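Will It Pay You Back? A Few Doubts About the Resale Guide

By Rupert Lanz

Most of you on the Wistalden side of the river will have found the Plidton guide in your mailbox back in January. It is a glossy thing, folded in three, and it promises to tell you what your house is worth and what it could be worth if you would only repaint the hallway. I kept mine. My wife wanted it for lighting the stove, and we compromised by my reading it first.

I have now read it four times, which is probably three more than the people who wrote it expected. I have also spent longer than I meant to on the phone with their office. I'm not an expert on house prices. I taught school for most of my life and I have bought two houses and sold one. But I can read a table, and the table on the inside page bothers me enough that the editor has given me this space to complain about it.

The guide says that homes with what it calls "broad appeal finishes" sell faster and for more money. Broad appeal means white, off-white, gray, and a color named Ustness that looks to me like oatmeal left in the pan. The claim is based, according to the small type, on a survey of 1,221 homeowners and recent buyers. That sounds like a lot of people, and I believe it is meant to.

So I called and asked who they were. A polite young woman told me that 1,221 was the number of people who opened the survey. I asked how many finished it. She had to call me back, and to her credit she did. The number who answered the questions on paint, wallpaper and countertops was 141. Those are the only answers that matter to the table, and the number doesn't appear anywhere in the guide.

Now, 141 people can tell you something, if they are chosen with care. These weren't. They were people on the company's own mailing list who felt like filling out a form on home decoration. I would guess that most of them were already thinking of selling, had already been told to paint everything white, and had perhaps already done it. Ask a man who has just spent his weekend up a ladder with a roller whether it was worth it and see what he says.

It gets thinner from there. Nobody in the survey was asked what their house sold for. They were asked what they thought a buyer would pay. The figure everyone on my street has been repeating, that bold wallpaper "costs you $1,000 a room," is the middle of a lot of guesses by people guessing about other people. I asked whether anyone had checked the guesses against real sales. The answer was that the market had been moving too much for that to be useful. I would have thought a moving market was a good reason to look.

And why a round thousand? I have never seen a real average come out that clean. The form, it seems, offered a choice of amounts to tick, and $1,000 was one of the boxes. People like a box in the middle. I would have ticked it myself to get to the end.

I don't say any of this because I have wallpaper to defend. Our place is mostly cream and has been since before we moved in, mainly from laziness. What troubles me is how quickly a number like that turns into something everybody knows. I heard it at the hardware store. I heard it from a neighbor who was stripping a perfectly good bedroom, and when I asked her if she was selling she said no, not for years, but you have to think ahead. Think ahead to what? By the time she sells, the guide will be telling her that buyers want green. 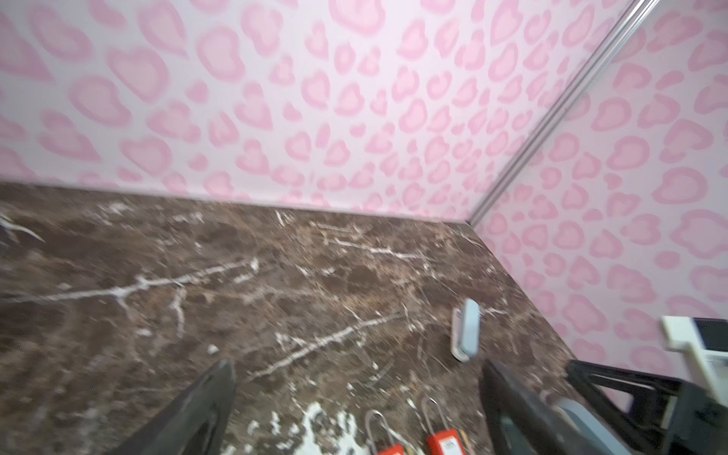 Dark brown marble and pink leopard-print wallpaper.

The guide has a section on "personal" finishes, by which it means anything a person might have picked out on purpose. Strong prints are on the list. So are dark counters and anything pink. The advice is to take all of it out before listing. I suppose some buyers do walk into a room with animal print on two walls and walk right out again. I suppose others walk in and can't stop talking about it. The survey had no way to tell us how many of each there are, and one of the second kind is all you need to sell a house.

That last point deserves more attention than it gets. An average tells you how a crowd feels. A house gets sold to one household. If ten people find your kitchen fine and none of them loves it, you have ten polite visits and a stale listing. I am not claiming that loud rooms sell better. I have no idea if they do. I am claiming the people at Plidton have no idea either, and they went to the expense of a printed table.

The timing figure deserves a look too. The guide says that homes with broad appeal finishes sold 14 days sooner. I was pleased to see this one, as it sounded like something that could be looked up. Listings have dates on them. Sales have dates on them. You subtract.

It was real, sort of. They had taken homes described in the listing as "updated" or "neutral" and compared them with all the rest. But think about what is in "all the rest." It has the house on the county road with the roof tarp. It has the places that came on the market priced for a king and sat there until the owner saw sense. It has estates where three cousins have to agree before anybody can sign. A house called "updated" has generally had money spent on it, and not only on paint. It has a newer furnace and windows that open. I would be surprised if it didn't sell sooner. I'd like to know how much of those 14 days belongs to the paint, and I was told that the data "wasn't broken out that way."

Then there is the matter of who benefits, and I will try to be fair about it. Plidton sells houses. A house that looks like every other house is easier to photograph, easier to describe and easier to price against the one next door. There's nothing wicked in wanting that. But the back page of the guide is an offer for a pre-sale "refresh package," done through Auer, and Auer's part of the page has a coupon on it. I asked if the two firms had an arrangement. I was told they had a "relationship." I have been married a long time and I would still like to know which kind.

I did talk to one person at Auer, a painter who has worked on houses around here for years and asked me to leave his name off. He was more frank than the brochure. He said a coat of clean paint on a scuffed wall is nearly always worth doing, any color you like. He said stripping wallpaper is a gamble — sometimes it peels off in an afternoon and sometimes the plaster comes with it, and then the homeowner is paying for plaster. He said he'd never once been asked by a buyer what color a room used to be. And he said that if people weren't moving within the year, they should leave their rooms alone and fix the gutters.

That seems to me better advice than anything in the guide, and it was free.

A few readers will write in to say that their cousin painted everything gray and got over the asking price. I believe it. My own brother-in-law sold a house with a brown bathroom, brown tub included, to the first couple who came through the door, and I wouldn't build a rule on that. He'd also priced it low and there was a school at the end of the block. Every one of us has a story like this, and we tend to give the credit to whatever we sweated over.

If you are selling this spring and your agent quotes the guide at you, I'd suggest some questions. Ask what houses like yours have sold for lately, by address. Ask the agent to show you two that sold well with the old kitchen still in them, because there will be some. Ask for the cost of the work in writing and who is being paid to do it. Then ask what happens if you do nothing to the walls and take a little off the price, and let the buyer choose a color. A good agent won't mind. I've met a couple who seemed to enjoy it.

And if you are not selling, I can't see why the guide should have any say in your house at all. You are the one eating breakfast there. A room you like for ten years has been worth something to you, even if there was no box on the form for it.

I sent these questions to Plidton in writing as well, and asked for a copy of the survey as it was put to people. As of March 3, 2024, I've had a short note thanking me for my interest and a second copy of the guide. If the survey itself arrives, I'll report back in the next issue, and if it shows I have been unfair I will say that too, in the same size type. Anyone who took part and remembers how the questions were worded is welcome to drop me a line through the newsletter. I'd especially like to hear from people who quit before the countertop page. By my arithmetic there are a good many of you, and I would like to know if you got bored or if the questions were as leading as I suspect.

The second copy has gone in the stove.

Contact the newsletter | Copyright 2024 Wistalden Neighbors Newsletter | Back to top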